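Gernley Workshop, Room 7
Bench and Printed Parts Inspection, January
Checklist with comments
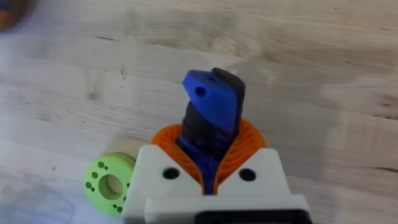 Item 2: two-part printed piece, blue and black, fitted together. Hole in blue component.

Inspected by: Jana Hamann
Reviewed by: Parveen Mengal
Checklist version: Sial 17
Ratings: OK / OK with comment / Action / Not applicable

SECTION A. PRINTED PARTS

A1. Part identified and entered in the parts log
OK. Entered as 721. Log entry gives both colors. Please keep doing this, as the previous entry said only "bracket" and could have meant any of several parts on the shelf.

A2. Outside edges free of burrs, strings and sharp corners
OK with comment. The blue component has a pointed corner by design. Run a gloved finger along the bevel before handling bare-handed. Light sanding is permitted on the point only. Do not sand the slanted top edge.

A3. Hole clear through
OK with comment. Check with the pin gauge from the Ivemano set, not with a drill bit. Bits turned by hand have opened up holes on earlier parts and those had to be reprinted.

A4. Components seated against each other
OK. No rocking when pressed with the thumb on a flat surface. The rounded top of the black component stands slightly higher than the blue. Do not try to press it flush.

A5. Layer separation or cracks
OK. Checked under the bench magnifier, both components. Recheck after any drop onto the concrete.

A6. Part marked with log number
Action. No number on the part at time of inspection. Paint pen on the black component, blind side. JH to complete.

A7. Spare available
Not applicable. Single part, reprinted on request.

SECTION B. BENCH AND STORAGE

B1. Bench surface clear of loose fasteners
Action. Loose screws found along the back rail, mixed lengths. Sort or discard. This was also raised at the last inspection.

B2. Bins labeled on the front face
OK with comment. Labels present. Two are handwritten over older labels and both texts can be read. Replace these.

B3. Finished parts kept apart from rejects
OK. Reject bin has a lid and was closed.

B4. Deburring tools capped and returned
OK with comment. One blade uncapped in the drawer. Capped during the inspection. Spare caps are in the Inen cabinet, second shelf.

B5. Solvents and adhesives stored closed
OK. Quantities within the cabinet limit. The date opened is missing on one bottle of adhesive; write it on or dispose of the bottle.

SECTION C. ROOM

C1. Extraction running during sanding
OK. Airflow card held at the hood. Filter change is due before the next inspection.

C2. Floor and walkway clear
OK with comment. Extension cord across the walkway between bench and door. Moved to the wall side. A cord cover would be a better fix if the outlet stays where it is.

C3. Eye protection at the point of use
OK. Up to 17 pairs on the rack, scratched ones included. Scratched pairs to be pulled by whoever finds them.

C4. Extinguisher accessible and tagged
OK. Tag current, pin in place.

C5. First aid box sealed
Action. Seal broken, contents not checked against the list. Restock adhesive bandages and reseal.

OPEN ACTIONS
A6 Mark part 721 (Hamann)
B1 Sort screws on back rail (bench users, Mengal to confirm)
C5 Check, restock and reseal first aid box (Mengal)

REVIEWER COMMENTS (P. Mengal)
A3: agreed on the pin gauge. The set goes back in its case afterward, it was left out twice.
A4: add the height difference to the drawing so that it is not reported as a defect again.
B1: second time. If still open next round I will have the rail taken off the bench.
C2: cord cover requested.

Return completed form to the tray by the door by 4:30 p.m. Copies are kept with the parts log.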